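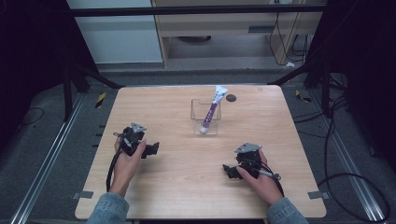 My aunt left me a crossword. I should say she left me a lot of other stuff too (the apartment over the dry cleaner's on Barbu Street, 300 cookbooks, a fur hat I'm scared of), but the crossword is what I want to talk about, the one she'd been making for eleven years and never finished. It was rolled up in the umbrella stand. I took it home, cleared off my square table, the pale wood one with just enough room for two plates, and put on my denim shirt, the light blue one with the soft sleeves I wear when I mean business. Then I unrolled it and it went right off both sides and down onto the floor.

It was huge! She'd taped sheets of graph paper together with the yellow kind of tape that goes brittle, and every time I moved it a little piece of tape snapped off and hid in the rug. There were 2,177 squares. I know because she'd written it in the corner in red pencil and underlined it twice, like a person daring you to check.

The clues were in a school notebook. Now, I'm decent at crosswords, I do the one in the free paper on the bus, so I made tea and thought, fine, give me a weekend. One across was "What the neighbor said about my soup." Six letters. Two across was "The good bus." I put the notebook down and looked at the wall for a while.

They were all like that. Every single clue was about her. "Color of the kitchen in Pratska, before." "What I should have called the dog." She'd filled in a lot of the answers herself, in ink, but there were 85 clues with nothing next to them, just little white runs of squares scattered around the grid like missing teeth.

So I did what I do, which is get stubborn. I started with the dog. I remembered the dog, a wide brown animal that smelled like toast, and his name was Flevitz, after the brand of crackers he stole. What should she have called him instead? It crossed with SALTY and with a word I didn't know yet, and I tried every dog name I could think of for two evenings. Then my mother called about something else and I asked her.

"Oh, Mister," my mother said. "She always said he was more of a Mister."

It fit. I yelled so loud the man downstairs knocked on his ceiling.

After that I got shameless. I called cousins I hadn't spoken to since a wedding in September, a wedding where I'd left early and taken a centerpiece. I called the woman who used to cut my aunt's hair. I'd start out polite, how are you, how's the knee, and then I'd say, listen, do you know which hotel had the bad piano, seven letters? And there'd be a silence on the line and then this big breath in, and off they'd go for an hour. (The hotel was the Skalteo. The piano was bad because somebody had spilled plum brandy in it, and I have three different versions of who.)

The neighbor with the soup had moved twice, but I found her. She's ninety-one and she was still mad. "I said it was watery," she told me. I counted on my fingers. Six letters, WATERY, perfect. "It was, too," she said. "You can tell her." I said I would, and then neither of us said anything, and then she asked if I wanted the recipe for a better one. I wrote it down in the back of the notebook, under my aunt's handwriting.

By the middle of winter I had one left. Thirty-one down, four letters. The clue was "Who I'm making this for."

I'd been walking around it for weeks. I had the second letter, an N, from WINDOW, and the last was an A from HARMONICA, and I knew perfectly well that nothing about my name has an N in it. Nobody in the family did, either, not in the right place. I asked my mother and she went quiet and said she had to take something out of the oven. I called her back after supper and she let it ring.

I tried the haircut lady. I tried the neighbor, who said it was none of my business and then talked about 400 jars of apricots for a good long while.

It's still on my table. I eat standing up at the counter now, with my bowl and the radio, and I look over at those two empty squares. Last night my mother finally called. She asked if I still had the notebook, and whether there was any room left on the page, and then she said to go get a pencil.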